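Chapter 4
Floors, Walls and the Space Between

Most people who look round a building for the first time look at the walls. They notice the colour, the windows and perhaps the height of the ceiling. Surveyors tend to look down first. A floor carries everything in the room, and when something has gone wrong with the ground beneath a building, the floor is often where it shows.

This chapter deals with solid ground floors and the walls that meet them. Upper floors are left until Chapter 6, where we look at joists and spans. You will need the terms introduced in Chapter 3, in particular load, bearing and settlement.

We begin with the slab. A slab is a flat layer of concrete laid over a prepared base, usually with a sheet between the two to keep damp from rising. In a small house it may be 100 mm thick or a little more. In a workshop or store it will be thicker, and it may contain steel mesh. The top can be left as it is, ground smooth, or covered with a thinner layer called a screed.

The second part of the chapter follows one building from start to finish. The Rulwood store was put up on the edge of a market town to hold garden furniture. It has a floor area of 636 square metres, laid in four bays, and the bays were cast on different days. Bianka Mészáros, the site engineer, kept a diary of the work, and extracts from it are used throughout. Her notes on the third bay are worth reading slowly – rain in November held up the pour twice, and the joint beside it had to be cut again.

The third part turns to the line where floor and wall meet. A slab and a wall move by different amounts as they dry and as the seasons change. If they are fixed tightly together, one of them is likely to crack. Builders leave a narrow gap, fill it with a soft strip and cover it with a skirting or a bead of sealant. In plain industrial rooms the joint may have no cover at all.

By the end of the chapter you should be able to sketch a section through a ground floor, name each layer and say what it does. The exercises use the Rulwood drawings, so keep them to hand.
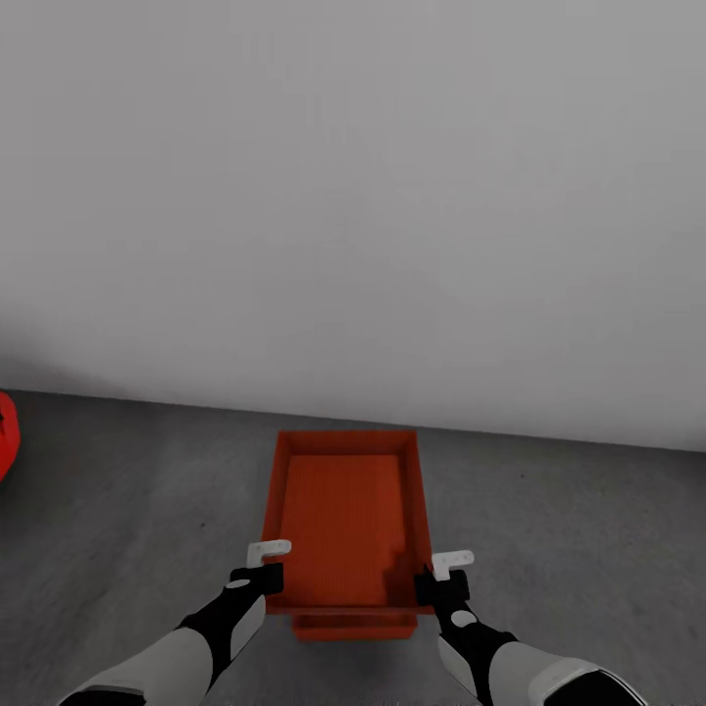 4.1 What a floor has to do

A floor must be strong enough for its load, level enough for its use and dry enough for whatever is laid on top of it. These demands do not always agree, and we take strength first.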